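Hornthorpe Summer Festival Wristband Pack
Sold by Nesimell Event Supply

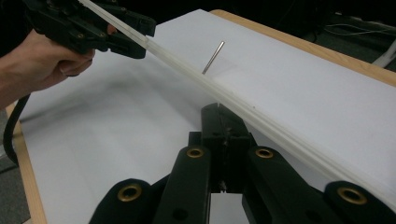 Every festival supplier claims its wristbands will end your gate lines. We doubt it. Lines come from too few people at the gate, and no strip of fabric fixes that. What the Hornthorpe pack does is let your staff tell a paid guest from a hopeful one after dark.

Each pack holds 617 cloth bands in one of 3 colors, with a one-way slider. Cutters are sold separately – yes, that annoys us too.

The maker calls them "transfer-proof." Amber Lightfoot on our returns desk got one off over her hand in 63 seconds, with dish soap. Pull them snug and they do better.

Worth it for a weekend event with camping. For a one-day street fair, buy paper bands and spend the rest on another toilet.

Printing: one color, text only. Orders for July events close when stock runs out, and we don't hold packs without payment.

Bulk pricing over 2000 bands: ask for Nigel Tunstall.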